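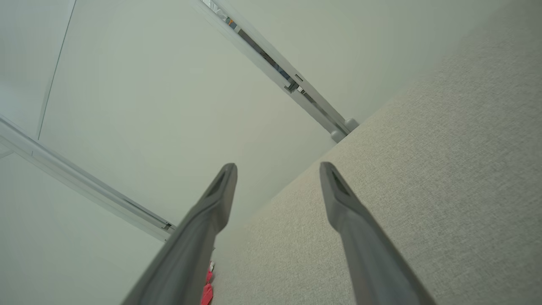

Dear members of the Lollgate Festival list,

Thank you to everyone who replied to the draft program before the holidays. The program for April is now largely settled, and this message sets out the changes made in response to your comments, together with the dates and duties that remain open. The largest change concerns the Quiet Room, which will move from the library annex to the ground floor of Pollier Hall. It will be furnished with plain upholstered pieces in a light beige-gray woven fabric, set against white walls, and will be open to festival visitors of all ages throughout both days. Parents of young children asked for this last year, and so did several of our older visitors.

Samina Lodhi wrote to the list on 8 Jan 2025:

> I have read the draft program with interest and support most of it.
> I would ask the organizers to look again at three matters.
>
> First, the parade. The draft has it leaving Kiani Square at the same
> hour as the children's concert at the bandstand. Families will have
> to choose between the two, and the school choirs will lose most of
> their audience.
>
> Second, the food stalls. Last year they were placed along both sides
> of Hidari Street, and by noon it was very hard to get a stroller or
> a wheelchair through. The draft shows the same layout.
>
> Third, the evening lantern walk. I could not find any mention of
> what will happen in the event of rain.
>
> Samina Lodhi

We are grateful for these comments and reply to them in order.

The parade. The children's concert will keep its published time. The parade will leave Kiani Square one hour later than shown in the draft and will pass the bandstand after the last choir has finished. Groups walking in the parade should report to the marshals at the north side of the square. The number of entries is limited to 16, and 13 places have been taken. Groups that have not yet applied should do so by the end of this month. Motor vehicles other than the lead car will not be admitted, and animals must be entered on the form in advance.

The food stalls. Stalls on Hidari Street will be placed on the east side only. Those that cannot be fitted there will be moved to the parking lot behind Pollier Hall, where water and power are available. Stallholders who had a west side position last year will receive a separate letter with their new location. The stall fee is unchanged. Generators are not permitted on Hidari Street, and all cooking oil must be taken away by the stallholder at closing.

The lantern walk. If it rains on Saturday evening, the walk will take place on Sunday evening at the same hour and along the same route. If it rains on both evenings, the lanterns will be displayed inside Pollier Hall and the walk will be canceled. A decision will be announced on this list and at the information desk by 3 p.m. each day. Lantern workshops will be held as planned, and each session is open to 15 participants. Children under eight must be accompanied by an adult.

Two further points were raised by other members.

Tickets for the Saturday night dance will be sold in advance only. The hall and terrace together are licensed for 1,175 persons, and this limit includes musicians and staff. Tickets may be collected from the festival office on presentation of a receipt. They may be returned for a refund until one week before the dance.

Requests for a second fireworks display have been considered and declined. The town's permit covers a single display on Sunday, and the organizers do not intend to apply for another.

Members who wish to serve as route marshals or to staff the information desk are asked to reply to the festival office directly and not to the full list. Please state which day you prefer and whether you have served before. Training for new marshals will be arranged in the week before the festival.

The revised program will be sent to the printer at the end of the month. Corrections to the names of performers, choirs and stallholders should reach the office before then.

Yours sincerely,

Festival Office
Lollgate Spring Festival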